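Stillham pegboard set, README

Tool picking off hooks, two arm robot. Goes with the Hallen results, same splits. Tests whether a wrist view helps the policy find the hang point. Short version: it does, mostly on small handles.
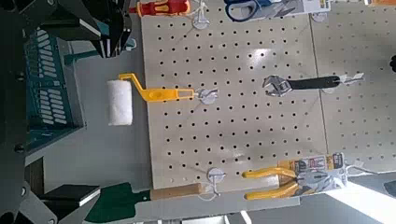
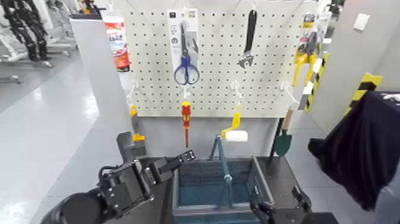
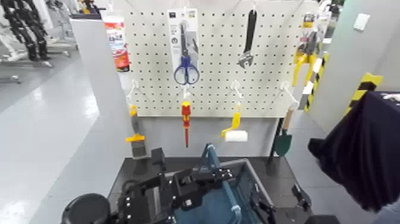

Fig 1. Pegboard with hanging tools and teal basket, wrist view first, then two head views.

24 episodes per tool, 12 for the packaged ones. 3 seeds. Held out: trowel, roller.
Ng baseline is head cam only, retrained by us, dont compare to older Nonham numbers.

Known issues: glare on wrist cam, 5 episodes with bad timestmaps. Fix in May.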